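How to clear the dining table before people come round

Set a timer for 31 minutes. You will ignore it, but it lends the job a certain dignity.

Start with the paper. Pick up the whole stack and sort it standing up, as sitting down leads to reading. Bills go by the kettle. Anything from Brunner about your boiler cover goes in the recycling, where it will be joined by another one in June.
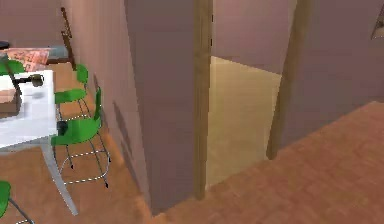 Papers on the white table, pink walls all round.

Next, objects. Each one goes back to the room it came from. If you can't say which room that is, it goes in a box marked Orncombe, after the aunt's house where all our odd things ended up. Fermín Sosa, who taught me this method, is on his third box.

Wipe the top with a damp cloth, then a dry one. Put back one thing only. A plant will do. Candles encourage people to stay.
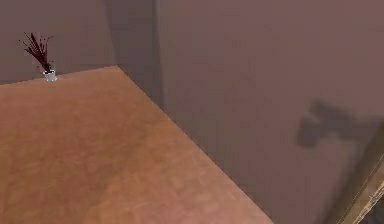 One small potted plant, at the back edge.

Last, look down. Whatever was on the table has a way of moving to the floor, and guests do notice. Check the rug, then check it again with your glasses on. Shake it outside if the neighbours are out.

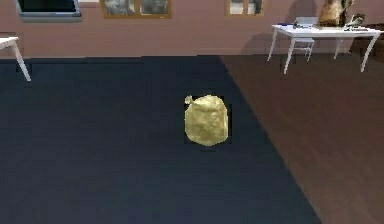 Something crumpled and yellow on the navy rug.

Lay the table no more than 18 minutes before the bell. Any earlier and the post will be back on it.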